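Category: Workplace automation / How-to
May 12, 2023, by Mafalda Paiva

At Jirimia we teach the packing task with hand grippers before Kindo, our robot, tries it. Please read these steps before your first turn.

1. Wipe the table and put the plastic container in its place.
2. Open the fingers wide and wait one breath.

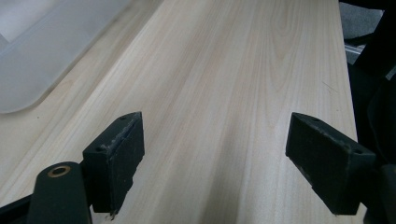
3. Move slowly. Kindo learns also from your hurry, so a calm hand is better.
4. Lay the box flat, at any angle you like.

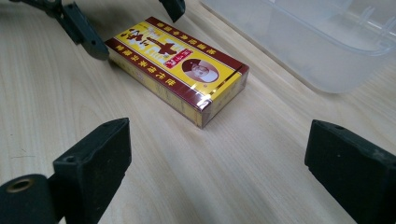 5. Close gently, lift, and put the box in the container.

We have 2,000 turns to record until December. Conceição Cardoso packed by hand for many years and now she corrects the new people. Her wrists hurt less, but she misses to talk while working. After 88 turns you must change with a colleague.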